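Thursday, July 16, 2020

Up early because the old laptop would not wake again. Held the power button, waited, held it again. It came back on the third go with the clock wrong and the battery showing a red bar even though it had been plugged in all night. I have put this off since the spring. Today I decided I would settle it and order something.

There are two I keep going back and forth on. One is the Vengate, which is the light one with the 13 inch screen. The other is the Prallance, which is bigger and has the number pad on the right side. I have had the two pages open in tabs for so long that the prices have changed under me. The Vengate went down a little in June and then went back up. The Prallance has not moved at all.

Wrote out what I do with a computer, on the back of an envelope, so I would stop reading reviews for people who edit movies. Mail. The household sheets. Letters. Photos, but only sorting them and fixing the crooked ones. Video calls, a lot more than last year. Nothing on that list needs a fast machine. It needs a good keyboard and a camera that does not make me look like I am sitting in a cave.

The keyboard is the trouble. I can't go and try either one. Arellano has the doors open again but they have taken the laptops off the demo tables, and you point at a box behind the counter. I called and asked if I could type on one for a minute and they said not at present. I understand it. It still means spending the better part of 2000 dollars on something I have not touched.

Spent the rest of the morning reading what owners say. The Vengate people love the weight and complain about the arrow keys, which are squeezed into half height. I use the arrow keys all day. The Prallance people complain about the fan. One said it sounds like a hair dryer in the next room, and the next one down said he had never heard it come on. I don't know what to do with two reports like that. Maybe one of them has a bad unit, or one of them has bad ears. 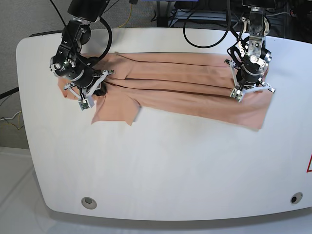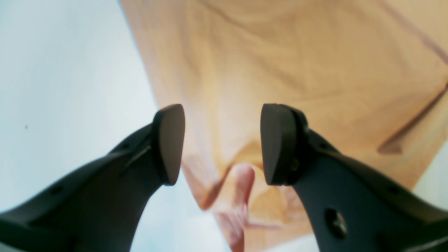

Page last changed: Thursday evening, after supper

Lunch was soup from the freezer. Went back to it after.

Looked into memory. Both come with 8 gigs and the Vengate can't be opened up to add more, so whatever you buy is what you have. The Prallance has a little door on the bottom with a slot in it. I like the little door. My present machine has one and I have used it twice, once for memory and once for the drive, and that is the whole reason it lasted this long. If you want the Vengate with 16 you have to go up to the next model, and by the time they add the bigger drive it is close to 3000 with tax. That is too much for mail and letters.

Ports next. The Vengate has 2, both the small kind, and one of them is taken up when it's charging. So I would need an adapter for the printer, and the memory card, and the backup drive, or one of those blocks that sits on the desk with wires coming out of it. I priced the blocks. The cheap ones get hot, according to the reviews, and the ones that don't get hot cost as much as a decent pair of shoes. The Prallance has the regular ports and a card slot on the side.

Written down like that it looks like an easy choice. The reason it isn't is the size. I like to use the laptop in the kitchen in the morning and in the chair at night, and I measured the Prallance against a cookie sheet that is nearly the same width and sat in the chair with it on my knees. It is big. The elbows go out. With the number pad there, the touchpad sits off to the left too, and I would be typing a little sideways all the time. I sat there with the cookie sheet for quite a while and pretended to type.

Started a backup at two in case the old one quits for good before the new one comes. The drive had over 40 minutes left on the bar and then it said three hours and then it said 12 minutes. It finished at some point while I was out watering. I opened a few folders on the backup to make sure, and the letters are there, and the photos, and the tax folder. The music did not copy because I never told it to. Started that separately.

Did find out one useful thing. Grorkport, where I bought the printer, takes laptops back within 30 days as long as the box and all the inserts are there, and they are waiving the restocking fee through the summer. Arellano only gives you 14 and they charge the fee. Grorkport is a few dollars more and the shipping is slow right now, they say a week to ten days. I can live with slow. What I want is to be able to type on it in my own chair for a while and send it back if my wrists hurt.

So I ordered the Prallance, the plain one with 8 gigs, in gray. Gray was the only color they had. I will put more memory in through the little door later if it needs it. I did not buy the extended coverage, which they asked me about on three separate screens. I did buy a sleeve for it and then took the sleeve out of the cart, then put it back in.

The order mail came through right away. It says it will ship when it ships.

Things to do before it gets here: find the license number for the word processor, which should be on the card in the desk, and write down the mail settings. I have lost those every time I have changed computers. Also clear the desktop. There are files on there called "new" and "new new" and I would like to not carry those over again.

Old one is still running tonight. I am leaving it on and not closing the lid – it does better if it doesn't have to wake up. Music copy is at a little past half.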